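I have been fond of our simulated arm at Olora ever since Lev Symonenko first got it moving, so it pains me to write this. In May it ran 1000 grasps overnight and reported every one a success, and we were all very pleased (there was cake!). Then Lev went through the logs and found 228 in which the fingers had closed on nothing whatever. The check only asked whether the gripper had shut, you see, and it always had.

I don't blame the arm, poor thing. I do think we are far too trusting of a fault that happens on a screen, where no mug gets broken and no one has to fetch a mop. A false success ought to stop the work, just as a real collision would, and I'd say so to anyone planning to move to hardware.
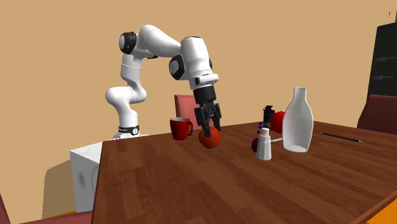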